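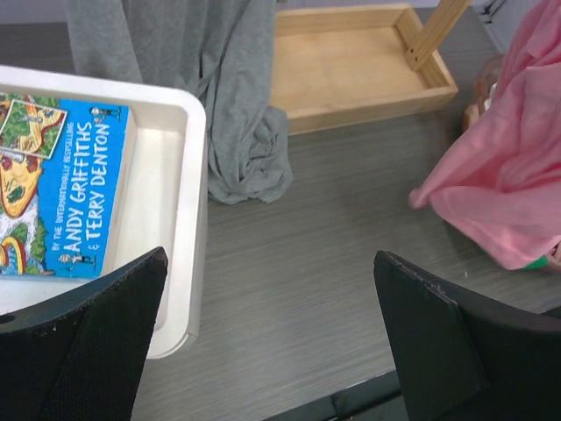
# One tray for each child: a conversation with Tariq Shaikh

Tariq Shaikh has been lending children's books from the front room of his house on Gurnetti Street for a long time. The library is called Pustura, after the village where his wife was born, and it has 616 books and no computer. I visited him in October, when the evenings become dark early and the families come directly after school. We spoke at the gray table where he receives the returned books.

I asked him first about the trays, as they are what every visitor notices. They are white, made of plastic, with low sides and round corners. When a child brings a book back, it goes into a tray and stays there until Tariq has looked through it.

"Before the trays I made piles," he told me. "A pile is a bad thing for a paperback. The one at the bottom gets a curve in it and the one on top falls down. Also you forget which family brought which book. With a tray, I put the book flat, and I put the card of the child next to it later, when I have checked."

He bought the first trays from a restaurant which was closing. He paid very little, and he washed them in the bath. He says the low side is important to him. He tried deeper boxes for one winter, and the smaller children did not like to put their hands in, so the books were left on the floor beside them.

We talked then about what the children want to read. I had expected a more complicated answer.

"Funny books with many drawings," he said. "Andy Griffiths and Terry Denton, all the time. I put one of these on the shelf and it does not stay for two hours. The parents ask me for something more serious and I say yes, of course, and I give them the serious book also. They go home with both."

The one with the bright blue cover, with the names of the two men in white capital letters and the small cartoon people, is a book he knows very well. He says he did not understand the drawings when he first opened it. There was too much on every page, and he was reading it as an adult reads, first the words and then, if there is time, the picture.

"My granddaughter showed me how. She starts in a corner. She finds one little person and then she looks for what has happened to him. She can stay on a cover for ten minutes before she opens the book. I was thinking she was slow in reading, and I was a little worried. She was already reading, but I did not see it."

After this, he changed how the shelves are arranged. Most of the picture books and the illustrated stories now stand with the front cover facing the room, although this takes a lot of space. Only the older novels are kept with the spine out. He had to give away part of an encyclopedia to make the room for it, and he admits that his brother-in-law, who had given him the encyclopedia, has not forgiven this.

Paperbacks for children do not live long. I asked what he does with them when they come back.

He explained that he begins with the spine, where the pages first come loose. Then he turns the book over and looks at the corners. After that he goes through the pages quickly with the thumb, to find food, sand or a drawing that was not made by the illustrator. The drawings he leaves alone, if they are in pencil. He wipes the cover with a soft cloth. For a glossy cover he makes the cloth a little damp, and for all the others he keeps it dry.

"People bring me special products for cleaning," he said. "Mrs. Qureshi from the next street brought me a spray that smelled like oranges. The books smelled like oranges for one month. I still have it, but now I use it for the windows."

For the cloths he cuts up old T-shirts. He prefers the soft ones that have been washed many times, and he told me that a new T-shirt leaves small threads on everything.

For a loose page he uses a thin line of glue and leaves the book under a weight until the next morning. He does not use clear tape inside the book. The tape becomes yellow and hard, and then the page breaks beside it. On the outside, at the top and bottom of the spine, he permits it.

Some books cannot be saved. He keeps these in a drawer and the children may cut pictures from them. At first he found this difficult to watch. Now the drawer is opened more than he would like, and he has a suspicion that certain books are being used with less care so that they can go there sooner.

I wanted to know about money. The library costs him around 70 dollars a month, mostly for replacement copies, and he buys them used when he can. There is no fee for the families and no fine for a late book. There was a fine once, in the first year, and he stopped it when a boy stayed away for the whole summer with one book and was afraid to come to the door.

"He came back with his mother and he was crying, for a book which I had bought at a yard sale. I felt terrible. The same evening I took the paper with the fines from the wall."

The Ramow school, at the end of the street, has offered him a room with proper shelves for 600 more books. He has visited it 2 times and has not given an answer. The room is bright and it is dry, he said, and the shelves are better than his own. But it closes at four, and many of the parents he knows finish work at five or six.

"Here they ring the bell," he said. "Sometimes I am eating. So I come to the door with my plate, and they put the book in the tray, and they go to choose another."

While we were talking the bell rang, and he stood up to open the door.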